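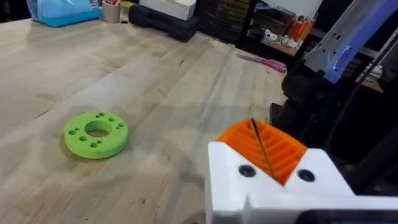 Un budget d'équipement, ça se prépare en janvier et ça se regrette à partir de mars ! Je tenais cette phrase pour une blague de bureau jusqu'à ma visite à l'atelier de Proltarton, où j'ai passé un bon moment avec la personne qui signe les commandes (elle a préféré qu'on parle de ses chiffres et pas d'elle, donc je respecte). On s'est installés au bord de l'établi, et la première dépense dont elle a voulu me parler, c'est l'impression 3D. « Regardez cette bague vert citron, avec tous ses petits trous. Et la garniture orange striée sur la pince, c'est imprimé aussi. Dans un catalogue, une pièce comme ça a une référence, un délai et des frais de port. Chez nous elle a un fichier. »

Alors forcément je lui demande si l'imprimante a été le meilleur achat de l'année. Elle rigole. « C'était le moins discuté, en tout cas. Le reste, j'ai dû le défendre ligne par ligne. » Le reste, ce sont les bras, leurs fixations, les câbles, les caméras, la visserie, et puis tout ce qu'on oublie au moment de remplir le tableau. Elle me sort le tableau en question, imprimé en tout petit, avec des annotations au crayon dans les marges -- j'adore ce genre de document, on y lit les disputes entre les colonnes.

Pour les bras, elle avait demandé trois devis. Celui de Baumgartner était le plus complet et le plus cher, avec une journée de mise en route comprise. Moltby proposait moins cher, sans la mise en route et avec un contrat d'entretien à part. Le troisième fournisseur n'a répondu qu'après la clôture, et elle ne l'a même pas fait entrer dans la comparaison. « On regarde toujours le prix du bras. Moi maintenant je commence par la page des pièces détachées. Si elle n'existe pas, je referme le devis. » 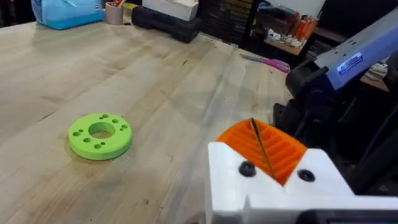
Et cette page-là, chez Moltby, tenait la route. C'est ce qui a emporté la décision, avec un amortissement calculé sur cinq ans. La comptabilité aurait voulu plus long, l'équipe technique aurait voulu plus court, et elle a tenu bon au milieu. « Au bout de cinq ans, le bras marchera peut-être encore très bien. Mais je ne veux pas d'un budget qui en dépend. »

Je lui ai demandé ce qu'elle avait mal estimé. Elle n'a pas cherché longtemps : les délais. Le devis parlait de livraison « rapide » (le mot était écrit tel quel, elle me l'a montré), et certaines fixations ont mis jusqu'à neuf semaines à arriver. Le planning des essais avait été bâti sur la date des bras, et des bras sans fixations, on les regarde dans leurs cartons. Depuis, elle a ajouté une colonne au tableau : la date à laquelle tout ce qu'il faut pour travailler est sur place. C'est cette date-là qu'elle donne aux gens quand ils viennent la voir.

Deuxième erreur, plus petite, et elle en parle avec beaucoup de bonne humeur : les consommables. Filament, colle, vis, embouts, gaines, elle avait tout rangé sous « divers ». La première facture Fledano est tombée à 274 euros, et le « divers » a fondu d'un coup. « On m'a demandé si on avait acheté une quatrième machine ! Pas du tout, c'était du plastique et des vis. » La ligne a maintenant son propre nom et son propre plafond, et l'équipe la consulte avant de lancer une grosse série.
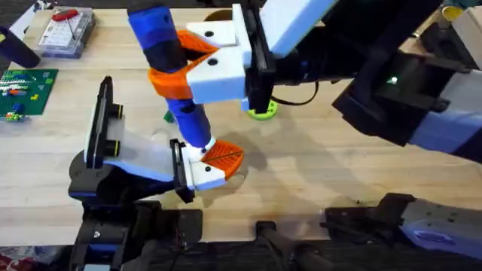
Un bras ou deux ?

C'était ma grande question, et je l'avais gardée pour le milieu. Pourquoi payer deux bras sur une même table quand un seul sait déjà prendre et reposer des objets ? Elle a posé son crayon. « Prenez une pièce longue, faite de plusieurs segments. Avec un seul bras, il me faut un étau ou un gabarit pour tenir l'autre bout. Le gabarit, il faut le dessiner, le fabriquer, le stocker, et recommencer dès que la pièce change. » Elle a chiffré les deux solutions sur la durée d'amortissement, et le second bras passait, de justesse, à condition de changer souvent de pièce. Pour quelqu'un qui fabrique toujours la même chose, elle conseillerait le gabarit sans hésiter.

Elle ajoute que deux bras, ça ne coûte pas deux fois un bras. Il y a la place sur la table, les prises, les câbles qu'il faut faire passer quelque part, et surtout les heures de réglage. Ces heures, elle les a inscrites au budget comme une vraie dépense, avec une ligne et un montant, et ça lui a valu une réunion assez animée. « Le temps de mes collègues, personne ne m'envoie de facture pour ça. Je l'écris quand même. » 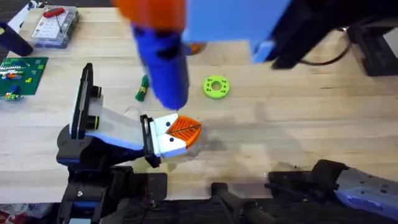

Proltarton -- Service Achats et équipement de l'atelier

La prochaine demande part le 12 avril 2019, et elle est plutôt modeste : des doigts de pince de rechange, un peu de câble, de quoi ranger les petites pièces. Pas de nouveau bras. J'étais presque déçu, je l'avoue, et elle l'a bien vu. « Je préfère une année où on use ce qu'on a. Comme ça je saurai ce qui casse en premier. » Elle note chaque remplacement sur un cahier posé près de son clavier, avec la pièce, le fournisseur et le délai constaté, et c'est ce cahier qui servira de base au tableau suivant.

Je lui ai demandé de me garder une copie du prochain, avec les annotations au crayon. Elle a dit oui pour le tableau -- et qu'elle gommerait les marges.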